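Who checks that a new building is safe?

When someone wants to put up a building, they cannot just start digging. First they need permission, and then somebody has to check the work. That person is called a building inspector.

Annelore Janssen is a building inspector in Edthorpe. She looks at houses, shops, garages and sometimes a bridge. Last year she helped to check a new school hall with room for 30 classes of chairs and tables in its store.

Before the work begins, the builder sends in drawings. These are called plans. They show how thick the walls will be, where the doors go and how the roof is held up. If something is missing, the plans go back to the builder to be put right.
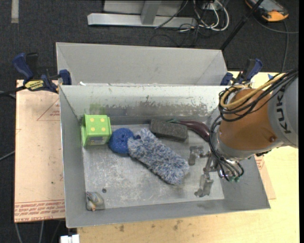

Once the plans are agreed, the inspector visits the site more than once. The first visit is often to look at the foundations. These are the strong parts under the ground that hold everything up — you can't see them when the building is finished, so they must be checked early.

Later visits are for the drains, the walls and the roof. The inspector also makes sure that people could get out quickly if there was a fire. Stairs need a handrail, and smoke alarms have to be in the right places.

What happens if something is wrong? The builder is told to fix it, and the inspector comes back to look again. When everything is right, the owner gets a certificate. It should be kept somewhere safe, as a new owner may ask to see it.

Words to know
Foundations: the part of a building below the ground.
Plans: drawings that show how something will be built.
Site: the place where building work is going on.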